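The dustpan set, four months on

25th July

I have a low opinion of products that claim to have rethought something. A dustpan and brush was finished as an idea well before I was born, and every time somebody improves one I end up with a worse dustpan. So when Mireille Tanguy kept telling me I should get a matching set in a nice colour, I said I already had one. I had half of one. The brush had gone missing in a move and I was using an old pastry brush, which tells you the state of things.

Anyway, I gave in, and this is the set on the white table, beside the wire rack.

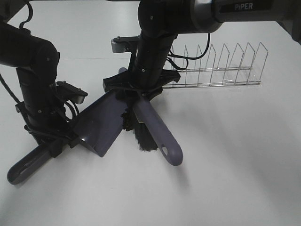
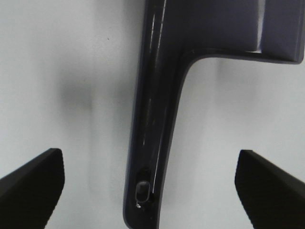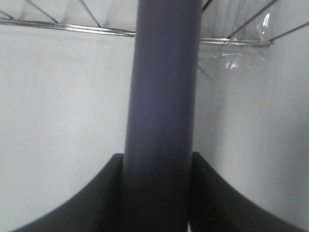
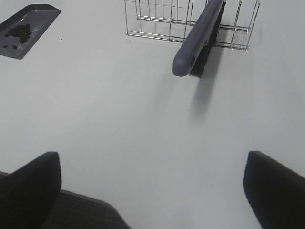

The colour

The colour is a sort of slate purple. I'd call it grey if you asked me quickly. In shade it goes very dark and you'd swear the pan was navy, or close to black, and then the light catches it and it's purple again. Mireille says this is the whole appeal. I say you keep it on a hook behind a door.

I'll give it this much: pan and brush do match, and I've bought "matching" things before where one half came out of a different vat. I had a Deklow bucket and mop like that, one of them green and the other one also green, supposedly.

What I don't trust is a shiny surface on anything meant to touch dirt. The flat of the pan has some gloss to it and shows every smear. Hugo Lemaire reckons I should stop looking at it so closely, and he may have a point, but he also has a dustpan that is held together with tape.

The bristles

Dense, black, fairly stiff. This was the bit I was most suspicious about, as soft bristles are the usual trick. They feel lovely in the shop and then they just stroke the crumbs. These don't do that. They have enough push to shift dried beans, coffee grounds, and the grit that comes in on boots.

They're less good on flour. I've yet to meet a brush that is good on flour. Use a damp cloth and stop hoping.

Hair is the other weak spot. A dense brush holds on to hair like it's being paid to, and you'll be picking it out with your fingers every couple of weeks. Nouhaila Soliman uses an old comb for this and swears by it. I tried it and the comb is now also full of hair.

The lip

The front lip is where most dustpans fail and it's where I expected this one to fail. You know the line of dust that stays behind when you lift the pan, and then you back up and sweep it again, and now there's a thinner line? I wanted to see if that had been solved.

It hasn't. It's better than my old one on a flat hard surface. On a smooth tabletop nearly everything goes in, though I still get the odd stray speck left sitting there beside the pan looking at me. On the kitchen lino, fine. On the old floorboards in the hall it's hopeless, but the boards are the problem there and I'm not going to blame a pan for them.

What helps is technique, and I'm aware of how that sounds. Put the bristles right up against the edge of the pan and hold the pan still. Short strokes. Most people (me included, for decades) do one big heroic sweep and launch half of it over the back. Tip the pan a touch so the stuff settles in the middle of the tray, then carry it level to the bin. The raised sides do their bit so long as you don't swing it about.

Bigger bits are easy and it's tempting to judge a brush on those. Little dark pellets the size of a bean will go into any pan you like and sit there in a heap looking like a job well done. Judge it on the dust.

The handles

The pan has a long handle, longer than I'm used to, and I was ready to complain about it. It doesn't fit in the drawer, so there's my complaint. In use it's good. I don't have to crouch as far and my knees have stopped filing reports.

Both pieces have a hole at the end for hanging, a stretched slot on the pan and an oval on the brush. You would think this was the bare minimum, but my last set had a hole so small it only fit a nail, and the one before that (an Eleo, if anyone remembers those) had a loop of string that rotted off by November of the first year. These go over an ordinary hook. I put up two hooks, side by side, and the set has lived there since, apart from when Maxence Boyer borrows the brush to do out his car and returns it with half a beach in it.

Don't store the brush standing on its bristles. I know it's convenient. They splay, they stay splayed, and then you're back in the shop being told about somebody's rethink.

The table, while I'm here

A few people have asked about the white table. It's a plain smooth white top and I bought it thinking it would be a nightmare for marks. I was half right. Every crumb shows up, every seed, every bit of pepper. For a while that drove me mad and I wiped it 3 times a day. Now I think it's the best argument for a white table, in that you can see what you've missed. My old brown one was filthy for years and I thought I was a clean person.

The wire rack is less of a success. It's handy for drying and it looks neat enough, all thin shiny rods, but crumbs collect along the bottom rails and you can't get a brush in between the wires. You have to pick the whole thing up and sweep underneath. Gwenaël Gaillard told me to get the Silham one with the tray, and then in the same breath said his tray is disgusting, so I've left it.

Would I buy it again

Probably. I'd want to pay less. I went looking to see what the fancy end of the market does and found that Maihi page with 621 reviews of a dustpan, nearly all of them glowing, and I refuse to believe that many people have feelings about one. Mine are limited. It picks up what I sweep into it, most of the time, and it hangs where I put it.

If your current one has both halves and the lip isn't chewed, keep it. If you're using a pastry brush, you could do worse than a set like this, in whatever colour is cheapest.

Next job is the cutlery drawer, which I've been putting off. Somebody suggested bamboo dividers. I have my doubts.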